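Wernico Opens Ruselden Training Laboratory for Demonstration of Robotic Suturing Exercises

RUSELDEN, 28 March 2023. Wernico, a developer of training software for robot-assisted surgery, today opened its Ruselden laboratory to hospital training staff, biomedical engineers and purchasing managers for a day of working demonstrations. Visitors observed suturing exercises carried out on two-arm surgical robot stations and reviewed the recording and scoring system that Wernico has developed with Kistthorpe, its instrumentation partner.

48 shares | 6 comments

The laboratory has four training stations. Each consists of an operator console, a pair of robot arms with wristed instruments, a fixed workspace camera and a bench fixture that holds the practice surface. The stations were installed in January and have been used since then for internal testing and for a first group of 19 trainees from surgical residency programs. Today was the first time the laboratory received outside visitors.

Demonstrations were scheduled in repeating sessions, with a separate group assigned to each station. Groups watched a full exercise from setup to scoring and then moved to the review room, where the recorded data from the same exercise was replayed on a wall display. Questions were taken at the console during pauses between tasks and again at the end of each replay.

The main exercise shown was the interrupted suture task. The operator closes a short, straight incision with a row of separate stitches, each tied and trimmed on its own. The task requires the operator to drive a curved needle through both edges of the wound, draw the thread to a usable length, form and tighten the knot with two instruments, and cut the tails. The needle must be parked clear of the wound while the knot is being tied, and the remaining thread must be managed so that it does not catch on the instrument wrists.
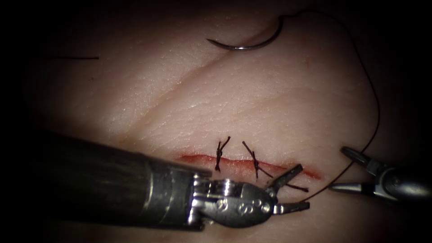 Scoring is divided between stitch quality and instrument handling. Stitch quality covers spacing, the distance of each entry and exit point from the wound edge, knot position and tail length. Instrument handling covers path length, idle time, contact between the two instruments and the time the needle spends out of the grasp of either arm. The software reports each item separately. A combined score is available but is switched off by default, at the request of instructors who took part in the early testing.

"A single number does not tell a trainee what to change," said Shigeru Hamada, director of training systems at Wernico. "Two operators can finish in the same time with the same number of stitches and have very different thread handling. We want the instructor to be able to open the record at the point where the thread was picked up and see what each wrist was doing."

The scoring model was developed from a library of nearly 1000 recorded exercises, of which 402 were reviewed and marked by hand. Reviewers noted the start and end of each needle pass, each throw of the knot and each cut. They also marked events that do not count as errors but that instructors wanted to be able to find quickly, such as a regrasp of the needle or a change of the leading hand. Exercises in which the reviewers disagreed were set aside and marked a second time.

Kistthorpe supplied the joint position logging and the timing hardware that keeps the camera recording aligned with the arm data. According to Wernico, alignment was the most time-consuming part of the installation. Early recordings showed a drift between the video and the wrist angle data that was small at the start of an exercise and large enough by the end to affect the marking of knots. The present version writes a shared time mark to both records and checks it when the file is closed. Files that fail the check are kept but are not scored.

A second demonstration covered partial automation. In this mode the operator completes the needle pass by hand and the system then moves the two instruments to a set starting position for the knot. The operator confirms the position before taking control again. Wernico stated that the function is intended for practice only and is used to let trainees repeat the knot portion of the task without having to repeat the approach each time. No part of the needle pass or the tightening of the knot is automated in the version shown to visitors.

Visitors were also given access to the instructor software, released under the product name Rosales. The software shows the workspace video beside a timeline of arm motion and allows comments to be attached to any point in the record. Two exercises can be opened side by side and lined up by stitch or by clock time. Records can be exported in a plain table format for programs that keep their own assessment files. In response to questions in the morning sessions, Wernico confirmed that Rosales can be installed on a hospital network without an outside connection and that exercise records remain on the local server unless an administrator chooses otherwise.

Several groups asked about the practice surface fixture. The fixture accepts surfaces of different thickness and holds them under adjustable tension at the corners. Wernico recommends that tension be recorded with each exercise so that results from different days can be compared. A field for this value has been added to the setup screen and must be filled in before recording can begin.

The next group of trainees will use all four stations under a revised schedule, with shorter sessions and a fixed rest period between tasks. Their records will be used to test the scoring of running sutures, a continuous stitch that the current model does not cover. Wernico plans to make the scoring definitions available to participating programs before that work begins, so that instructors can comment on the wording of each item.

Training programs that wish to arrange a visit to the Ruselden laboratory may contact the Wernico training office. Visits are limited to small groups and include one full exercise, a replay session and time at the console under supervision. Technical questions about data logging and timing equipment should be directed to Kistthorpe.

About Wernico

Wernico develops training stations, recording systems and instructor software for robot-assisted surgery. The company operates its training laboratory in Ruselden.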